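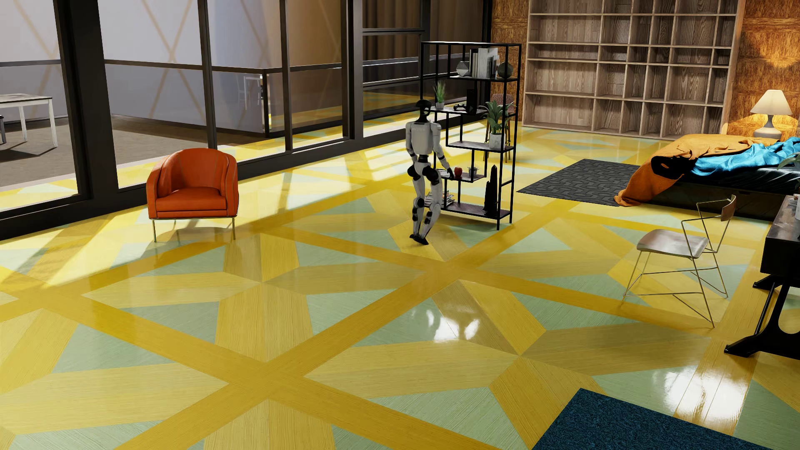 3.2 What people told us about floor noise

I went into the Lelstead interviews expecting complaints about loud music, and boy, was I wrong! Of the 45 tenants I talked to, most wanted to talk about feet (heels, mainly, and dropped spoons). 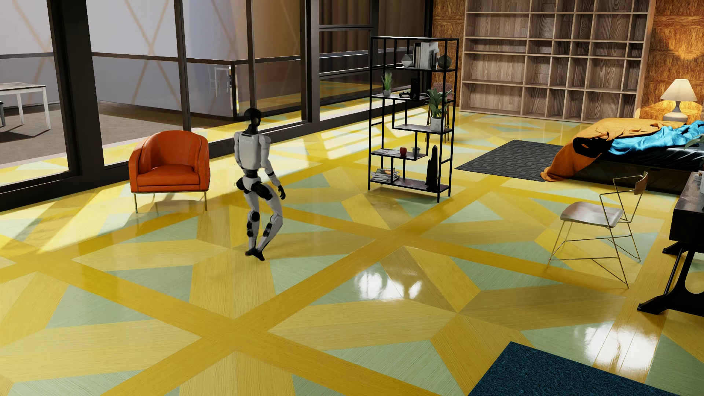
Rugs came up a lot too. The tenants in Bralham loved theirs, but folks who'd picked a place for its patterned floor, something like the one in Figure 3, hated covering it up, and I can't say I blame them.

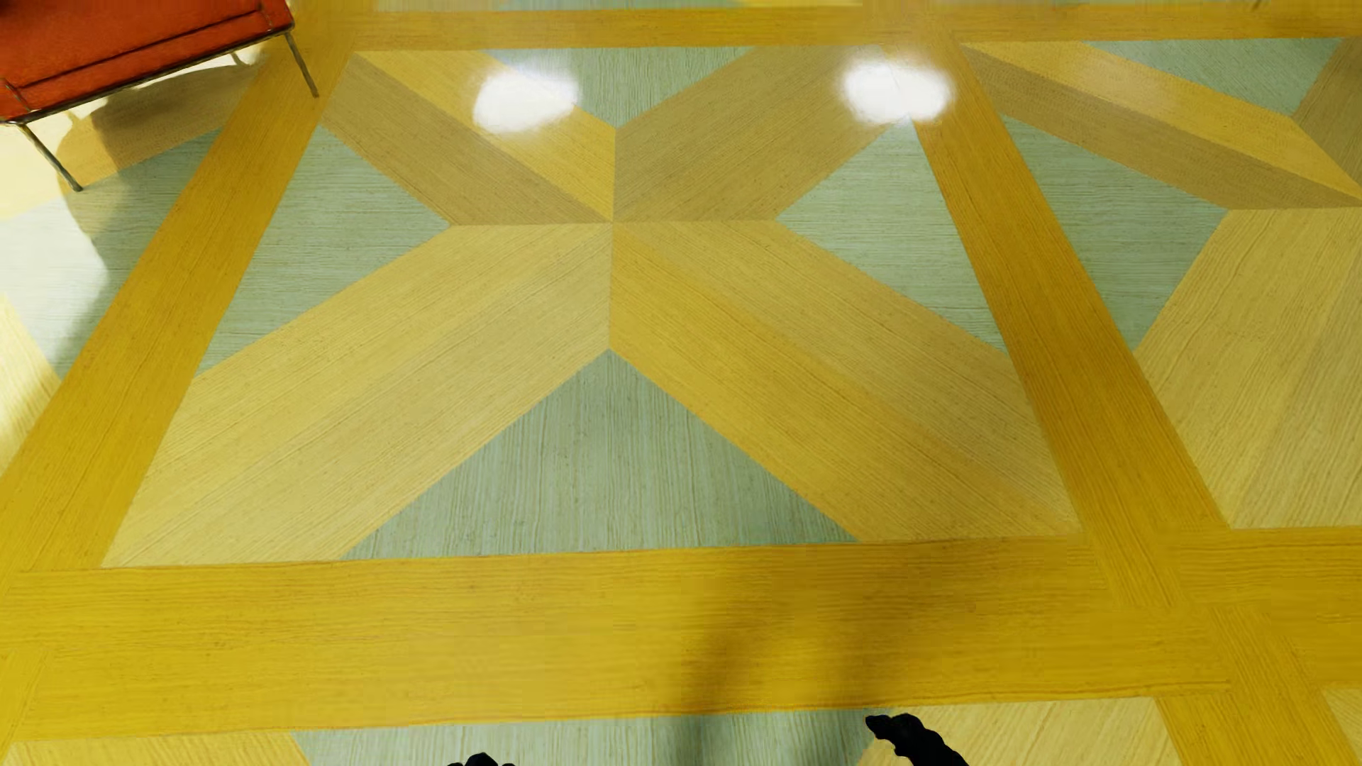 So I added 2 questions to the March survey, one on rugs and one on slippers. The slipper question got 30 write-in answers, a few of them pretty heated, and I've coded those the same way as the Dandel set in Section 3.1.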